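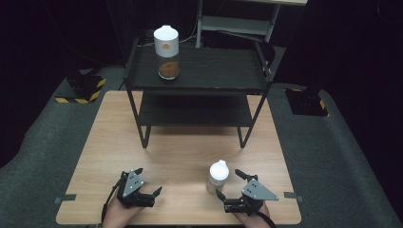

Student Robotics Club: Progress Report to the Hedus Community Fund
Reporting period: to the end of February

Summary
The club is on track with the pantry task, the main item in our grant application. Students use a pair of hand-held grippers to move jars between a small shelf and a table, and the recordings are used to train the club's own software, Jarnurari. The second half of the grant has not been drawn yet.

Work completed
Students have logged 184 sessions at the bench. The target for the year is 1000. Each session uses the same jars, and students take turns as operator and note-taker. The shelf stays at the back of the table so that the reach is similar for everybody.

We changed the practice order in February. New members now begin with one jar and one gripper, then move to two hands. The older students wrote the checklist for this and keep it taped inside the storage cupboard.

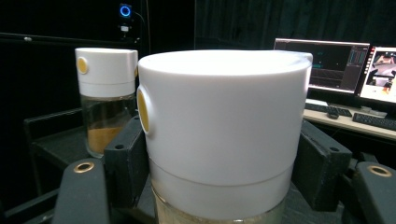 Gripper view of a jar held between the fingers, second jar behind.

Spending
The first payment was $4000. Most of it went on gripper parts and cables ordered through Zistia. One order arrived with the wrong screws and had to be returned, which set us back by 3 weeks. The remainder is set aside for spare fingers and storage drives.

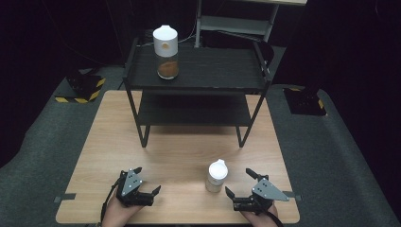 The small jar has been harder for the students than the large one. Several of them close the fingers too high and catch the lid. We have asked them to line up on the body of the jar first and to slow down before closing. Sessions where a jar is knocked over are kept and labelled, as agreed with the fund at the start.

Next period
We plan to add a second task in which jars are put back on the shelf in a set order. Students will also begin checking each other's labels. We would like to use the Dương workshop for a families' evening once the timetable is settled.

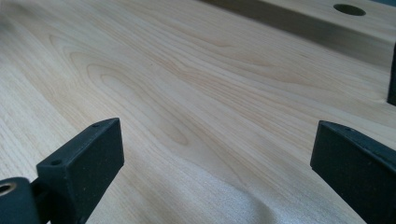
Zistia replied to our draft plan that the second task should wait until the labels from the first have been checked, and that the spare fingers should be ordered before then. We have moved the label checking forward and will confirm the parts order in our next report.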